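Hanging patterned wallpaper on three walls of a small alcove

Large leaf and reed prints are less forgiving than plain papers. The pattern crosses two inside corners, and any error in the first drop shows up again at the third wall. The method below is for paste-the-wall paper with a straight match. Read the roll label first; a drop match needs more waste per length.

Materials

Paper from one batch (ours was Garba 451, a non-woven), ready-mixed paste, a plumb line, a smoothing brush, a seam roller, a snap-off knife and a long steel straightedge.

Step 1. Prepare the walls

Remove switch plates, rails and brackets. Put each set of screws in a labeled bag. Fill holes, sand flush and apply one coat of primer. Leave it overnight. 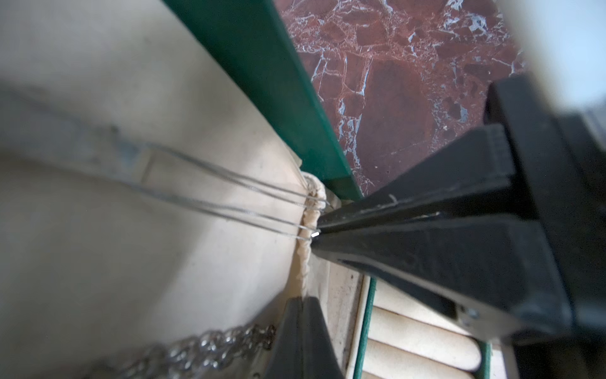
Step 2. Set the first plumb line

Start on the back wall. Mark the center, then drop a line there. Never work from a corner – few corners are true. In the Vurthorpe alcove the left corner leaned enough to show against a straight seam.

Step 3. Cut and hang the back wall

Our alcove height was 210 cm. Add 4 cm of trim allowance at top and bottom, then add whatever the repeat requires. Paste the wall slightly wider than the drop, hang from the top, and brush from the center outward. Wipe paste from the face before it dries.

Step 4. Turn the corners

Measure from the last edge to the corner at three heights. Take the largest figure, add 1 cm, and cut the drop lengthwise. Hang the offcut on the side wall to a fresh plumb line, overlapping the turned strip. With diagonal leaves, match at eye level and accept a small drift near the floor. 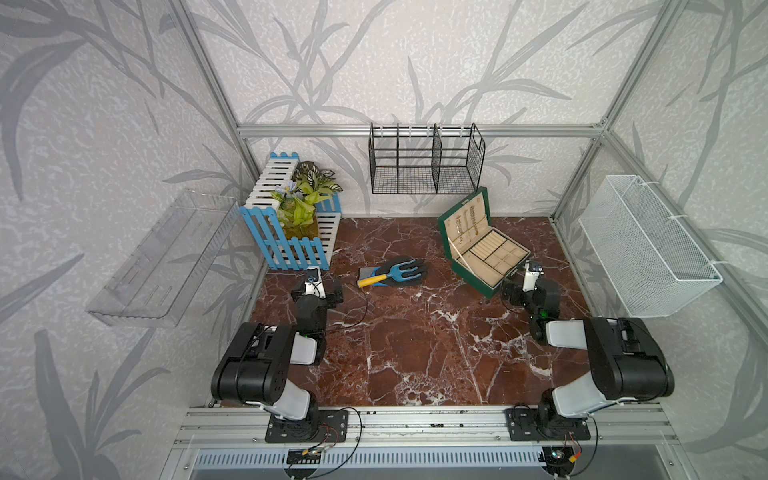

Step 5. Refit the hardware

Wait 48 hours before putting any load on the walls. Find the old holes with a pin, cut a small cross in the paper at each one, and drive the screws by hand. A power driver can twist the paper around the screw head.

Keep the longest offcut for repairs, and write the batch number on the back in pencil.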